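Suchbegriff eingeben Suchen
Start Wasser Wetter Schiffe Tiere Mitmachen
Drucken Per E-Mail senden

Was ist eigentlich eine Seemeile?

Auf dem Land: Kilometer. Auf dem Meer: Seemeilen. Warum das denn? Kurz erklärt.

Eine Seemeile ist 1852 Meter lang. Komische Zahl, oder? Kommt von der Erdkugel. Stell dir Linien vor, vom Nordpol zum Südpol. So eine Linie teilt man in Grade, jeden Grad noch mal in 60 Minuten. Hat mit der Uhr nichts zu tun, heißt nur genauso. Eine solche Minute auf der Erdkugel – das ist ziemlich genau eine Seemeile. Praktisch für alle, die mit Seekarten arbeiten: Am linken und rechten Kartenrand stehen die Minuten schon dran. Zirkel nehmen, Strecke abgreifen, am Rand ablesen. Fertig.

Und der Knoten?

Ein Knoten ist eine Geschwindigkeit. Eine Seemeile in der Stunde. Fährt die Fähre »Drendeo« 12 Knoten, schafft sie in einer Stunde 12 Seemeilen. In Kilometern: gut 22. Ein Fahrrad kommt da fast mit.

Früher hatten die Seeleute eine lange Leine mit Knoten drin, hinten ein Holzbrett dran. Brett ins Wasser, Leine laufen lassen, Sanduhr umdrehen. Dann zählen, wieviele Knoten durch die Hand rutschen. Viele Knoten – schnelles Schiff. Daher der Name. Das Ding heißt Log, und was gemessen wurde, kam ins Logbuch.

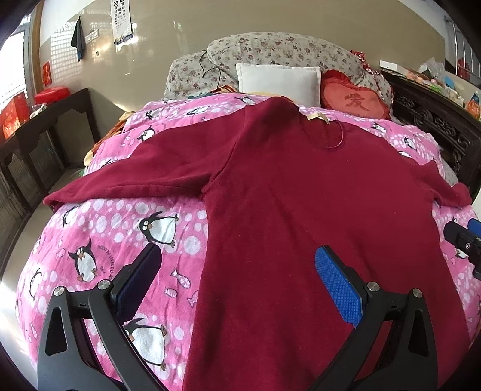

Roter Pulli auf der Pinguindecke.

Auf See ist es übrigens fast immer kühler als am Strand, der Wind ist schuld. Im November sowieso. Also was Langärmliges einpacken, auch für kurze Fahrten!

Darf man überall hinfahren?

Nein. Bis 12 Seemeilen vor der Küste kann ein Land das Meer zu seinem Gebiet machen. Da gelten seine Gesetze. Bis 200 Seemeilen darf es bestimmen, wer fischt oder nach Öl sucht. Durchfahren dürfen andere Schiffe dort trotzdem. Dahinter kommt die hohe See, die gehört keinem Land allein.

Zum Ausprobiern

Felicja und Miłosz wollen zur Insel Hanthorpe. Auf der Karte sind es 23 Seemeilen. Ihr Boot fährt fünf Knoten. Wie lange brauchen sie? 23 geteilt durch fünf, macht 4,6 Stunden. Also vier Stunden und 36 Minuten, ohne Strömung. Mit Strömung von vorn dauert es länger.

Text: Halina Duda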